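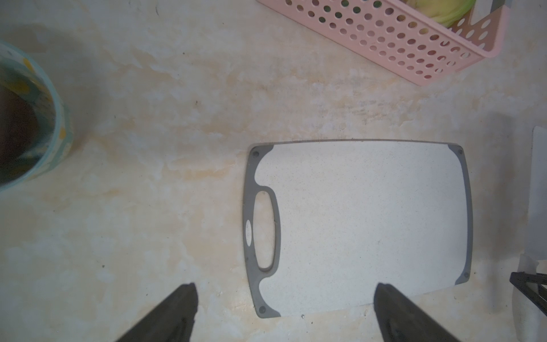

Two black gripper fingers and a cutting board on the kitchen counter.

Can a homemade robot help make dinner?

Rafia Jadoon is building a robot arm at home. It's called Felberg, and she hopes it will help in the kitchen one day. People have been promising us kitchen robots since your grandparents were small, so let's ask some hard questions first.

What does it have to do?

The first job sounds easy: pick up a cutting board. You could do it with your eyes shut. You'd feel for the edge, slide your fingers under and lift.

Felberg has only two fingers, and they don't bend in the middle like yours. They open and close, a bit like tongs. A board lying flat on a counter is hard to grab that way. The handle has a hole in it, which might help, but a finger has to go into the hole without bumping the rim.

Does it know what a cutting board is?

Not the way you do. A camera gives the robot a picture, and to a computer a picture is just a huge grid of numbers. A program has to work out which numbers are board and which are counter. A pale board on a pale counter makes that harder. So do shadows.

Rafia has written 162 short practice moves for the arm so far. That's a lot of typing for one board! And a robot that has learned one board may be hopeless with the one at your aunt's house.

Is it worth it?

The motors and other parts cost nearly 400 dollars. A person can move a cutting board for free. Rafia says she's doing it to learn, and that's a good reason. It doesn't mean the robot will be washing your lettuce by July.

Try it yourself

Tape a craft stick to your thumb and another to your pointer finger. Now try to pick up a plastic plate lying flat on a table, using just the sticks. Have three goes. Then shut one eye and try again – was it harder?

Next time you see a video of a robot cooking, ask how many tries it took and who set out the food.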